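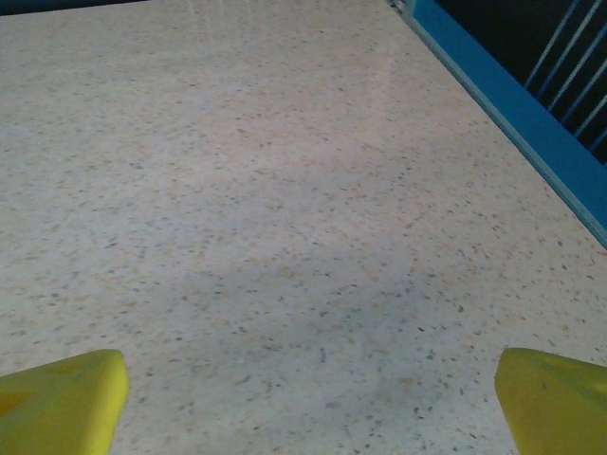 Gusach Lock and Key Services, Prarkbridge workshop
Minutes of the staff meeting on automation at the return bench
Meeting held in February, start 2:30 pm, in the lunch room

Present: workshop staff from both shifts, the shift leads, the office, one visitor from Grinetti (the supplier of the arms). Apologies were received from the delivery drivers.

1. Minutes of the last meeting
The minutes were accepted with one correction. Under item 4 it was written that the night shift agreed to the new roster. The night shift agreed only to discuss it.

2. Where we are with the arms
The office reported on the first period of the Fikre project. The purpose is that the two arms on the return bench take over part of the handling of small boxes, padlocks and keys, which until now is done by hand at every station. The office repeated that no position is cut this year because of the project. Staff asked to have this in writing. The office agreed.

The visitor explained that the arms are still learning the work from our own people, who guide them through each movement. For the moment the bench can not run without a person beside it.

3. Padlocks and small keys
There was a long discussion on this item. The day shift feels that padlocks are the hardest of all the pieces, for the reason that a padlock swings on its hasp and the key ring swings under it. A person holds the lock with one hand and feels with the other. The arm has to do it with the fingers only, and it must come near from a good angle. 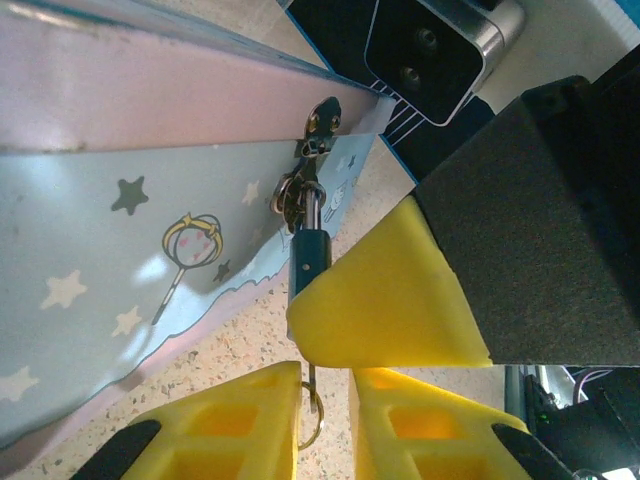

It was asked why we practise with printed storage boxes and not with the grey cash boxes from the real returns. The office answered that customers send us all kinds of boxes and the colours should not matter. Some staff were not convinced. It was agreed to mix both kinds in the practice, 20 of each.

One colleague of the night shift said that she has sore wrists from 30 years of turning small keys, and she would be happy to give this part away. Another colleague said the opposite, that the keys are the part of the job he likes, and that he does not want to be left only with the carton folding. Both opinions are to be noted. The shift leads will ask each person which tasks they would like to keep, before the new task list is made.

4. Pace and breaks
The target on the board was 40 pieces per hour for the bench. Staff find this is not fair as long as the person must also guide the arms. It was agreed to take the target off the board until the next meeting.

It was also asked if the recordings from the cameras at the bench will be used to measure people. The office said no. A short text about this will be hung beside the time clock, in large letters please.

5. Layout of the bench

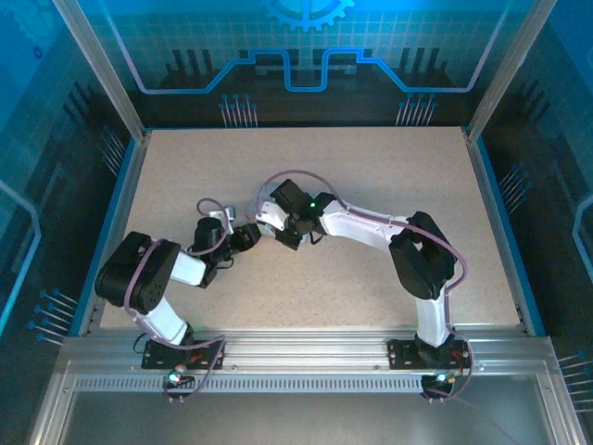

The visitor would like to keep both arms on the same rail, so that one can hand a piece over to the other. Staff asked for a marked line on the floor, and for one common rule for when a person may reach in. At present each shift has its own habit. The rule will be: arms stopped first, then hands.

The keyboard shelf is too low for the taller colleagues. Maintenance will look at it.

6. Training
Training is paid time and is done inside the shift. Each session is 40 minutes. The night shift asked to have its own sessions at night and not to come in at noon. Agreed.

7. Other business
The kettle in the lunch room is broken again. The office will order a new one.

Actions
Office: written statement about positions, text about the recordings, kettle.
Shift leads: ask about preferred tasks, take down the target.
Maintenance: floor line, keyboard shelf.
Grinetti: training times for the night shift.

Meeting closed at 3:45 pm. The next meeting is in March, same room.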